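Home Explore Notifications Messages

Thread

I've been meaning to write something about moving my mum's old sewing room into our spare room, and a few of you did ask (thank you, you're very patient), so put the kettle on. It's going to be a long one.

First thing to say is that I underestimated the fabric. Every drawer in that house had fabric in it! Curtain lining, half a christening gown, and a length of brown tweed from a shop called Schouten that shut when I was still at school. I opened the airing cupboard for a towel and got corduroy.

The machine is a Bellik, older than me, and it weighs as much as a small pony. It still runs. I gave it a drop of oil and a new needle and it went straight through denim as if it had been waiting for me to ask.

My rule was two boxes for keeping and the rest to the school or the charity shop. I ended up with six. I'm not sorry - well, a bit sorry when I'm trying to get to the window.

Long pieces are better rolled than folded, by the way. Folds leave a line that no amount of steam will shift, particularly in velvet, and I've lost a lovely bit of green that way.

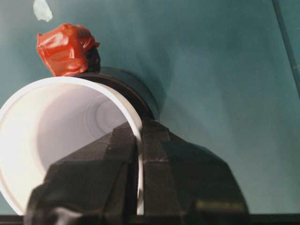 White tube, dark grey collar.

212 likes 31 replies

Now, patterns. Mum kept hers in their envelopes, with notes on the back about who each one was for and what went wrong. "Sleeves too tight, let out, still too tight." I've put them in order of year, which took most of November, and I have read every single one.

Somebody will ask about thread. Old cotton thread does go weak, so give it a good tug before you trust it with a seam. If it snaps easily, keep it for tacking. I've got a whole biscuit tin of tacking thread now and I should think it'll see me out.

Then came the question of colour for the room, and I changed my mind so often that my family stopped answering. I wanted something quiet, so I could tell navy from black in the evenings, but I do love a proper blue-green too.
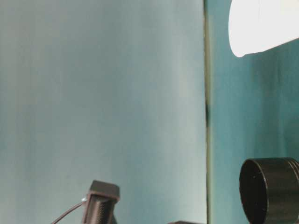

Pale blue-grey on one side, teal on the other.

700 likes 58 replies

Next job is a set of cushion covers for my sister, out of the Schouten tweed. She's asked for piping. I haven't done piping for years and the Tranau evening class is full until spring, so it'll be me, the old patterns and a lot of unpicking. I'll post them when they're done, wobbly corners and all x

1,348 likes Share Save thread

Back to top Contact Privacy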